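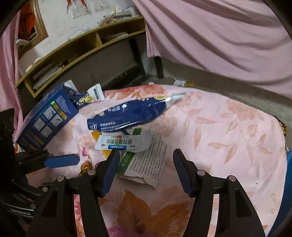
What does Ullow collect?

Ullow records people doing ordinary hand tasks with instrumented grippers and turns the recordings into training examples for robot learning systems.

About us

Ullow is the data collection arm of Davberg. We record, check, label and deliver. Model training is done by our customers or by the Davberg research group, and the two sides share a file format but no staff.

The work began with Ludger Eichhorn and Reinhold Wiegand, who wanted a policy that could pick up thin packaging. Their lab recordings all came from one steel table under one lamp. The policy learned the table. When it was moved to a different surface, it closed its fingers early or missed flat items entirely. Collection moved out of the lab after that, and most of our recording is now done in homes, small shops and storerooms.

How a recording is made

A collector works with hand-held grippers, each with a camera mounted on it. The fingers are the same shape as those fitted to the target arm, so a finger path recorded by hand can be replayed by the arm with little correction. Each recording covers a single task from open fingers to open fingers. Collectors work at normal speed and do not rehearse.

Rooms are recorded as they are. Patterned cloth, glossy pouches, torn cartons and packets lying upside down stay in the data. Print may be in any language. We ask only that private papers be put out of view, and our reviewers remove any recording where a name or address can be read.

A standard session has 3 parts: calibration, task recording and a closing calibration. If the two calibrations disagree by more than the set limit, the whole session is rejected. Partial sessions are not delivered.

What counts as an example

An example needs a complete finger path, a finger opening value for every time step, and a short written label. Failed grasps are kept and marked as failed. Anneliese Meinecke, who leads review, wrote the labeling guide, now in its fourth edition. It lists 117 task labels, with "slide", "pinch" and "turn over" the most heavily used. Two reviewers label each recording separately, and disagreements go to a third.

Current holdings

The household set, released under the name Studon, holds 2219 reviewed sessions. No single site may supply more than 300 of them. The limit was added after an early version leaned too heavily on one kitchen. A second set, Hourani, covers small retail packaging and is still in review. Access terms for both sets are the same.

People

Ludger Eichhorn – gripper design and calibration
Reinhold Wiegand – recording software and storage
Anneliese Meinecke – review and labeling
Ute Hellwig – site agreements and privacy
Friederike Böttcher – collector training

Working with us

Research groups can request a sample of Studon through the contact form. Please state the arm, the finger type and the intended task. Requests for new collection should also include a list of objects and the surfaces they are normally found on. Collector training runs every November, and applications go to Friederike Böttcher.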